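**Hanging black fabric on a wall without it sagging?**

Posted by Nerea Echevarría, 9 July 2020

Hi all! I want to put a plain black backdrop behind the table in my spare room and stick some big cut-out letters on it (my niece's craft channel, she's very excited). My first go drooped in the middle and the letters slid off overnight. Clips? Tape? Do I need a rail? I'm renting, so no big holes please.

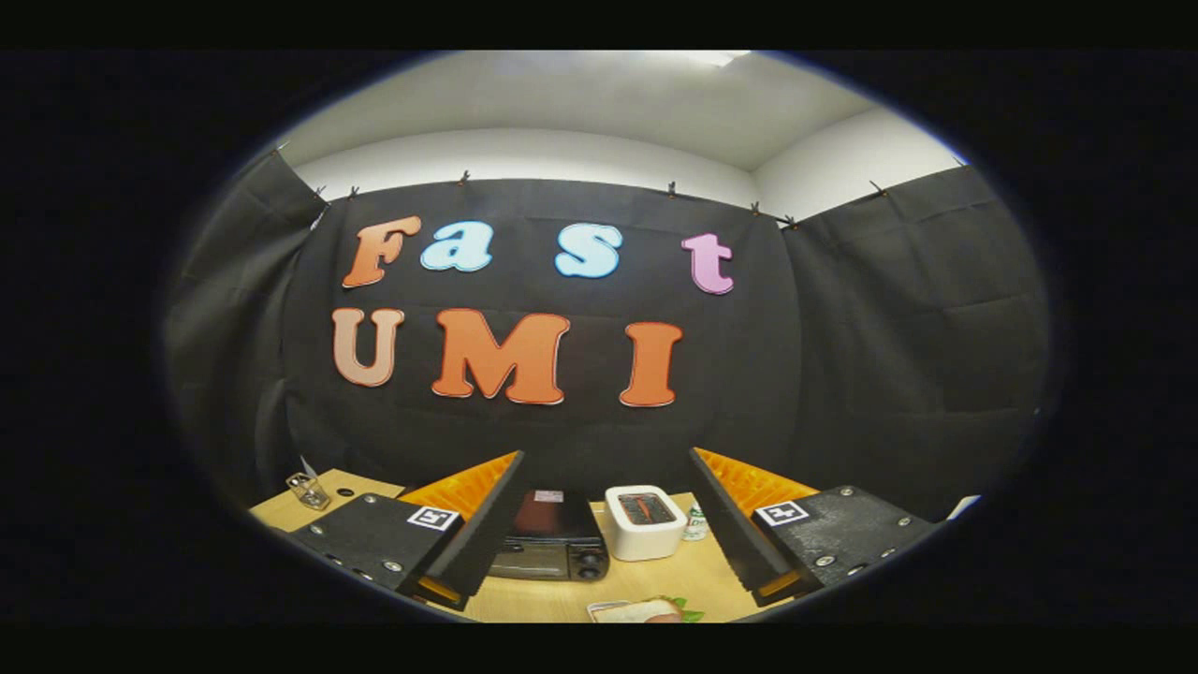
**Soledad Zabala** (2 votes)

Sagging is nearly always too few clips, so add more before you go buying a rail. I like small black ones because they vanish against the cloth, and I'd double up near the top corners of the middle panel like on the one with the orange and blue Fast UMI letters, then put a couple more in between. Angling a side panel in at each end looks great too, and it hides whatever colour your walls are! For the letters I'd use a few safety pins from behind, tape never grips fabric for long. Mine were felt from Gokden and weighed nothing.

**Abdelkrim Metwally**

just iron it first

**Halyna Yatsenko**

Removable hooks worked on my rental walls, but leave them a full day before you hang anything. I was impatient and lost a bit of paint. Heavy velvet might be too much for them though, what's your fabric?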